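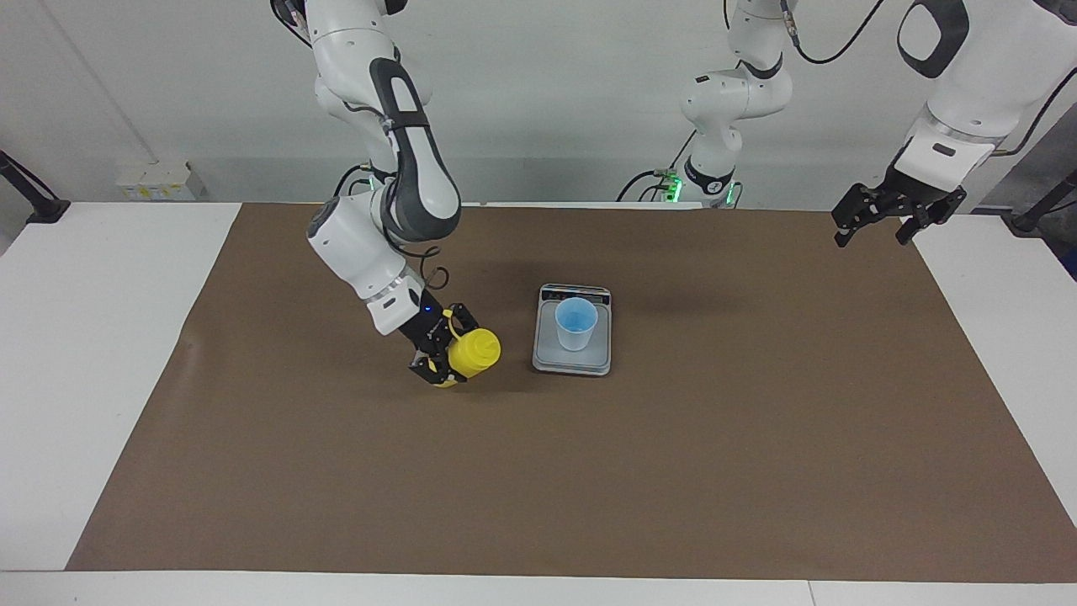

Kitchen scale drifts down during slow pours

Asked by Saadet Duman, 17 March 2026

I weigh liquid soap base into cups on a small digital scale, 1 g resolution. When I pour slowly the reading stalls, and the finished cup comes out light or heavy by 2 g, sometimes more. A fast pour is fine. The batteries are new and the scale sits level. Is the load cell worn out, or is this normal for a cheap scale?

Answer 1 (accepted)

Normal. Most kitchen scales run a zero-tracking routine in firmware. If the reading is near zero and changes more slowly than a set rate, the scale treats the change as drift and cancels it. Many also hold the displayed value until the change passes a threshold, so the last drops of a slow pour don't register.

To check, tare the empty cup and add water one drop at a time. If the display stays at 0 well past a gram, tracking is the cause. Then lift the cup and put it back. The jump is the amount that was hidden.

Workarounds:
Don't tare the cup. Note its weight and pour to the sum – the reading stays clear of the zero band.
Near the target, lift the cup and replace it before the final addition.
For batches under 12 g, use a 0.01 g pocket scale.

Answer 2

Mine did this, a Vulico. I bought an Oksanen in May and it's better. Also check the auto-off timer, some shut down mid pour.

Answer 3

Agree with the first answer. Tap the platform lightly before you read it, which usually releases the hold. Drafts matter too at 0.01 g – keep it away from a fan.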